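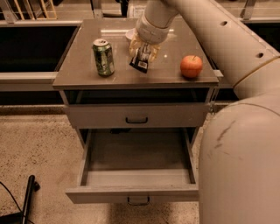
Words and pictures by the Nolden Snack Desk
Posted Wednesday in Galleries

The top of the gray cabinet at Nolden has never been assigned a purpose, so it has become lunch. One can, one apple, one black packet, one pale bowl toward the back. I have paid more for less at a hotel.

The can is the tall one, dark green and silvery in a pattern somebody must have argued over in a meeting. The apple keeps to its own corner, orange-red, stem at a jaunty slant. It has the look of fruit brought from home with good intentions.

The packet is mostly black, with a little white label low down and what look like barcode lines. Black packaging adds 88 cents to anything, in my experience.

The bowl hangs back — a modest, whitish, rounded thing. My vote is for the apple to go in it, but I have been outvoted on bowls before.

The floor, for those who wrote in after the Brilholm gallery, is beige with dark speckles. It hides crumbs beautifully. We get about 200 letters a year, and most are on flooring.

Next up: the Petrenko break room, which has two kettles and opinions on both.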